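Progress report: household chores strand
Prepared for the Kiser Fund by the Wollevex project team
7/4/24

Where we are

We started this strand with a plain question: can a machine do the small jobs that fill up a day at home, to a standard that somebody who lives there would accept? We are now far enough in to say yes to a few of them, no to several, and "come back in the winter" to the rest. It has been a very good quarter and we are excited to share it.

The chore list stands at 32 jobs, all suggested by the households who spoke to us last year. Arthur, our test arm, has now tried every one at least once. Folding towels is still slow and the results would make your gran wince. Wiping down a worktop is coming along well, apart from the corners. Putting shopping away is where we have seen the biggest jump, and that is mostly down to the new hand.

The new hand

The Brultov hand was fitted at the start of the quarter. The old gripper had two flat jaws and treated everything like a brick. The new one has hinged fingers with bumpy pads on the inside, and it copes far better with round things and things that bruise. Swapping it over took longer than planned – the mounting plate had to be remade – but we have won most of that time back.

We also rewrote the way Arthur decides how hard to squeeze. It used to work to a fixed setting for each object. It now starts gently and tightens only if it feels a slip, so we no longer have to tell it what it is holding. Tins, sponges and soft fruit all go through the same routine. Wet glasses are still a problem and we have kept them off the list for now.

Work since the last report

1. Cupboards and drawers. Arthur opens both kinds of handle in the test kitchen. Drawers that stick still beat it, and it gives up politely after six tries.

2. Fruit and plates. Our favourite job of the quarter! The hand has to reach over the rim and get a fingertip against the side of the fruit without shoving the plate about. We practise with glossy orange fruit on a round white plate, over a bright green surface. 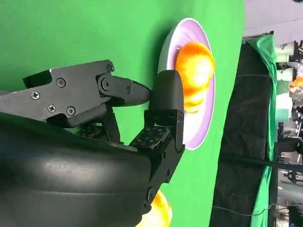
3. Clearing the table. Plates and bowls are fine one at a time. Stacks are not, and cutlery is a long way off.

What comes next

In July we would like to move from single jobs to short runs of them, such as clearing a plate, wiping under it and putting it back. Going from one job to the next is where Arthur loses its place, and we want to spend up to two weeks on that alone before adding anything new to the list.

Spending is in line with the plan. The one change we ask for is to move the money set aside for a second camera over to spare finger pads, as they wear faster than we expected.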